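Chapter 7
Planning and Paying for a Picking Cell

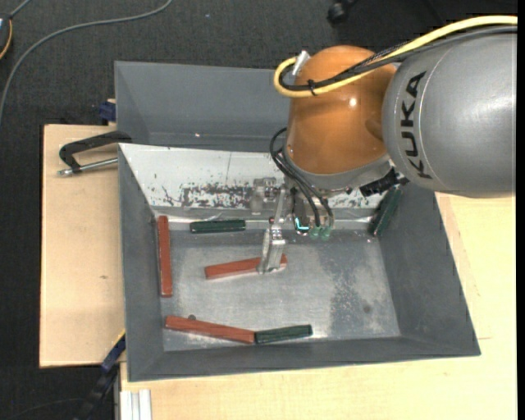 When a company decides to buy a robot, the first number that everybody asks for is the price of the arm. It is an easy number to get. You write to a supplier, and after a few days you receive one page with one amount. The difficulty begins after that page arrives, for the arm is only one line in a budget that may have twenty lines or more. This chapter is about the other lines.

We will follow one case through the whole chapter. Varumari is a small company that packs construction toys and sample kits for other firms. Parts come in deep bins, in no order, and people take them out by hand and lay them in trays. The production manager, Riet Geerts, was asked to prepare a plan for one automatic picking cell. She had 11 weeks to do it, and she had never bought a robot before. Her plan was not perfect, and we will look at its mistakes as well as its good points.

What you will learn in this chapter

After reading the chapter you should be able to
— write a list of needs before you speak with a supplier;
— separate the costs you pay once from the costs that return every year;
— compare two offers that do not contain the same things;
— decide how much money and time to keep in reserve;
— explain your plan to a person who has to sign for it.

Words used in this chapter

Cell: the arm together with everything it needs to do its work in one place, including the tool, the table or stand, the bins, the fence or other protection, and the control equipment.
End tool: the part fixed to the end of the arm. For picking it is usually a gripper with fingers or a suction cup.
Integrator: a firm that puts the cell together and makes it run.
Acceptance test: a test, agreed in writing, that the cell must pass before the last payment is made.
Spare: a part you keep on the shelf so that you do not have to wait for it.

7.1 Start with the part, then look for the arm

Many buyers begin with a catalog of arms. They compare reach and load, they choose one, and only then they ask what it will pick up. We advise the opposite order. Take the parts that must be handled and put them on a table. Weigh them and measure them. Look at how they lie when they fall in a bin — flat on the bottom, on their side, one across another, or pressed against a wall where fingers have no room to go in.

This last point costs more money than beginners expect. A block in the middle of a bin can be easy to grip. The same block in a corner, leaning on the side, may need longer fingers, a different angle of approach, or a bin of another shape. Each of these solutions has a price, and the cheapest one is often the bin. At Varumari the existing bins had straight walls. Riet Geerts asked for an offer for bins with sloping walls only after the gripper was already ordered, and the finger length then had to be changed. The change took 3 weeks.

A written list of needs does not have to be long. Two pages are enough for a simple cell. It should name the parts, the number of picks per hour, the hours per day, the space on the floor, the supply of air and electricity, and who will stand next to the cell. Write also what you do not know yet. A supplier who sees an open question can help you with it, but a supplier who sees nothing will make an assumption, and you will pay for it later.

7.2 The lines that are forgotten

Varumari received offers from two integrators, Skuder and Hermans. The offer from Hermans was lower, and in the first meeting the management wanted to accept it the same day. When the two offers were laid side by side, it was found that Skuder had included the training of two operators, the cables and hoses along the arm, one spare set of fingers and the acceptance test. Hermans had included none of them. After these were added, the difference between the offers became small, and it went in the other direction.

Cables and hoses deserve a special word. They bend each time the arm moves, so they wear. They are also a typical thing that appears in no drawing in the early phase. Ask every supplier how the lines to the tool will be led and fixed, who replaces them, and how long the cell will stand still when this is done.

In the first draft of the plan there were 23 lines. The final version had more, mostly small ones: a mat for the floor, clamps, labels, a stronger table, the moving of a socket. None of these was expensive alone.

7.3 A trial before the order

If it is possible, pay for a trial. A trial can be very simple. A bin is held to a table with clamps, a few parts are put in it, and the arm is programmed to take them out. Agree before the trial what will be measured. Varumari asked for 100 picks with its own parts, and wrote down each failed pick together with the position of the part in the bin. The trial was done in June at the workshop of Skuder, with a gripper supplied by Jedau. The sheet from that trial is printed in section 7.6, where we use it to calculate the reserve.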